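The Flurkcombe Bench
Short fiction

14 comments | Share

The contract ran to 100 trials per gripper, and the Dendon fingers had to be finished by Monday. Marisol Tello wrote the trial sheet. Marisol Castaño ran the arms. In the log they were T and C, after an early week in which every entry was signed Marisol and no fault could be traced to anyone.

There were two finger sets under test. The Idier set was broad and padded and closed slowly. The Dendon set was thin, bare metal, and closed fast. Kahsay, who would buy one or the other by the hundred, wanted a number for each and a paragraph explaining the difference. They had asked for floor work as well as table work, on the grounds that things in houses end up on the floor.

The Idier set had finished the floor series at 94. Four of its failures were on thin objects, where the pads met the tile before they met the object. The other two were a controller timeout and an entry in T's handwriting that said only "see C".

"What does 'see C' mean?" said Castaño.

"It means I wasn't in the room."

"I was in the room. I don't remember it either."

"Then it's a failure," said Tello, and left it as it was.

They started the Dendon series in July, in the Flurkcombe room, with the blinds closed to keep the light the same from one trial to the next. Tello set the closing force at the controller's default and wrote the value at the top of the sheet. Castaño objected to the default. It had been chosen for the padded set, she said, and on bare metal it would let anything round and smooth turn in the fingers. Tello said that Kahsay's customers would also be using the default. Both points went into the notes.

The first sixty trials were unremarkable. The arms reached down, the fingers closed, the object came up or did not. At trial 61 the left arm took hold of a round black object and held it with a tilt that Castaño did not like. 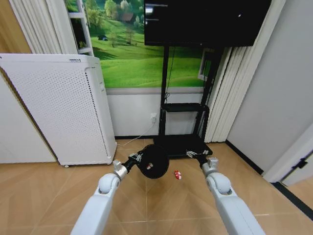
"It's rotating," she said.

"How fast?"

"I can't see it move. I can see that it has."

Tello read the finger gap off the controller. It was steady to the last digit. She read it again after a minute and again after five, and wrote down the same figure three times. The sheet had a box for dropped and a box for held. It had no box for held but turning.

"Is it a pass?" said Castaño.

"The criterion is retention for ten seconds."

"That isn't what I asked."

Tello considered this. The criterion was hers. She had written it on a train, with the Idier pads in mind, and in the Idier series an object that was held had also been still. Now there was a case that met the wording and would, in a kitchen, put something down at the wrong angle.

She opened the recordings. Every trial was stored with the joint positions and the head camera view, 195 files so far counting the table work and the setup runs. She began with Idier trial 1 and measured the angle of each object at closure and at release. Castaño reset the arms, switched off the motor supply and made tea.

By seven in the evening the pattern was clear enough to be irritating. The Idier set did not rotate anything. The Dendon set rotated round objects by a small amount and flat ones not at all. On the existing criterion the Dendon set was ahead. With an angle limit added, it was behind - and how far behind depended entirely on the limit, which Tello would have to choose knowing the answer.

"You could report both," said Castaño.

"They asked for a number."

"Give them two and let them ring up."

Tello wrote the paragraph first. It was longer than Kahsay wanted. Then she drew a third column on the sheet, headed it Angle, and went back through all the completed trials to fill it in. At the disputed Idier entry she stopped and played the file. It showed the arm reach down, close on nothing, lift, and hold nothing, level, for ten seconds.

"Found it," she said. "You forgot to put the object out."

Castaño came round to look. "That's your sleeve," she said.

Tello played it again. Then she crossed out "see C", wrote "operator, T", and asked for the motor supply back on for trial 62.

369 shares

Comments (3 of 14)

benchrat_uk
Whoever chooses the threshold after seeing the data should have to sign the report in red. Good story. I'd have stopped the series at 61 and started again with a new sheet.

Olwen P.
I liked the two Marisols. Had to go back once to check which of them made the tea.

torque_limit
Ten seconds is far too short for a retention test on bare metal fingers. Otherwise no complaints - we had a "see C" in our own log for a year.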